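Workshop notebook, 24 Sep 2023
Touring bike for the Kindon to Westell charity ride

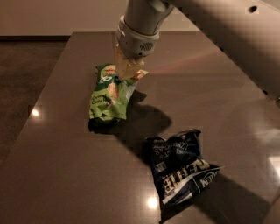 Rear wheel first. Precious Xaba rode it in loaded and had been hearing a ping from the drive side on climbs. Two spokes well down on tension, one nipple rounded. Replaced the nipple and brought the rest up evenly. It's a 36 hole rim, fine to keep, no cracks at the eyelets.

Tyres: the 40 mm pair go back on. Front has a small cut in the tread, doesn't reach the casing. Swapped front to rear anyway.

Chain past the wear mark. New one fitted, old cassette still meshes cleanly under load on the stand. Will want checking again after the first 200 km.

Rear rack bolt was the wrong length and touching the smallest sprocket. Shorter one in, threadlock, paint pen mark across the head. Left pannier hook still rattles. Tried a strip of old tube round the rail, better but ugly.

Route is 948 km with the gravel detour past Mokgethi. She wants a lower bottom gear for that bit. Nustuvero have the smaller inner ring on back order until November, so she's going with what's on it.

To do: brake pads, colour-match touch-up on the chainstay, headset grease.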